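Tue 4 January

Back from Gollholm last night, later than we meant to be, and the house was so cold that I slept in my socks and Dad's old cardigan. I don't mind January as much as other people seem to. The tree is still up, I know, I know, but it's holding its needles and I like the smell when I come down in the morning.

I spent most of today on the letters. Aunt Kim kept every one that came to her from Willimthorpe, tied up by year with kitchen string, and I promised her back in August that I would get them in order. Well, I have done two years and it took me five hours, mostly from stopping to read the funny bits out loud to an empty kitchen. There's a long one about a goose that got into the chapel, and another that is nothing but a recipe for plum cake with the oven temperature left out -- so like her mother, to forget the one thing you need.

I had tea going the whole time, of course. 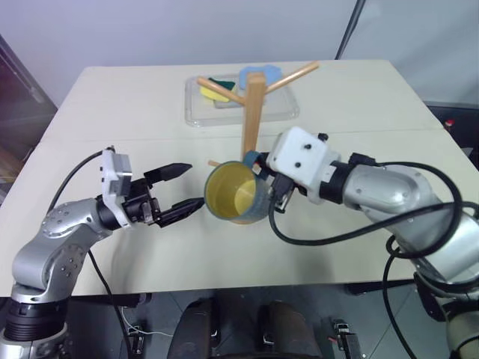 The speckled mug, yellow on the inside.

Lợi Tôn telephoned at six to ask how the drive was and ended up telling me all about his sister's wedding plans, and I was so glad of the company that I let my soup boil over. He thinks I should type the letters up so the cousins can each have a copy. I'd love to, but my typing is dreadful and my eyes are worse by evening. Maybe just the goose one to start with.

Must remember to buy more string, and stamps, and to call Kim before the weekend and ask her who on earth "Little Parson" was.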